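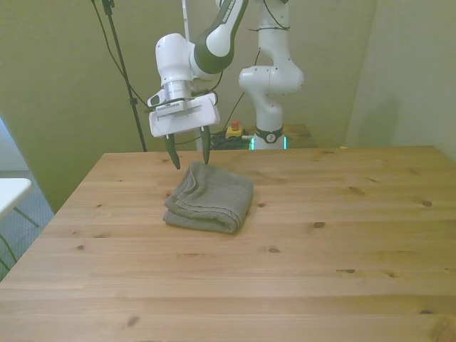 The Long Way to Clean Sheets

There are 214 households in Taltdale, and for most of a century every one of them hung its wash outdoors, even in December, when the shirts came in stiff as shingles. I grew up two valleys over, so I remember the smell — cold air and a little woodsmoke — better than I remember my multiplication tables.

The clotheslines are coming back now, strung between porches all along the Albers road, and I spent a happy morning walking under them (and ducking, quite a lot). One family has kept the same pulley for almost 30 years. It squeaks something awful, and they wouldn't dream of oiling it.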